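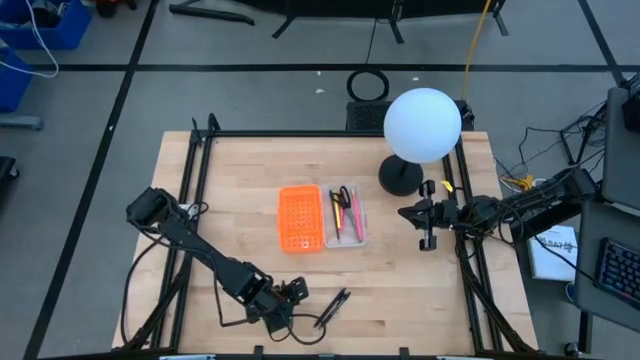
Clolstead Craft and Study Room, October planning meeting
Chair and notes: Tomomi Wada
Start 4:15 p.m.

1. Last month's notes
Approved with one fix. The paper order was 2000 sheets, and I had left off a zero. Sorry!

2. Desk supplies
Great discussion, and it ran long because everybody had ideas. We agreed that every table gets two small trays, one for pens and markers and one for scissors and anything else with a blade. Highlighters go with the pens. The orange and clear trays won easily over the gray ones from Ostar — color helps people put things back, and they look so cheerful on the birch tops.

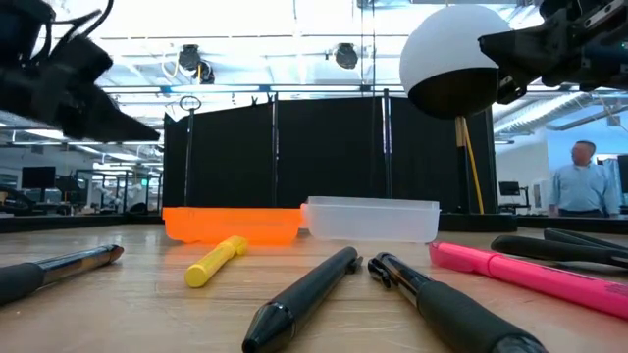 Pens get tested on scrap paper before they go back in. Dry ones go straight out, no saving them for later. Refills come from the Hayashi cupboard, top shelf, and please write down what you take.

3. Budget
Supplies balance is $498. Approved up to $70 for more trays and a box of black pens. The $400 set aside for shelving stays put until Bretar sends a new quote.

4. Lamps
The round globe lamp is a hit and two more tables have asked for one. Tomomi to get prices.

5. Other business
Label maker is still missing. Check your bags, please.

Closed 5:05 p.m.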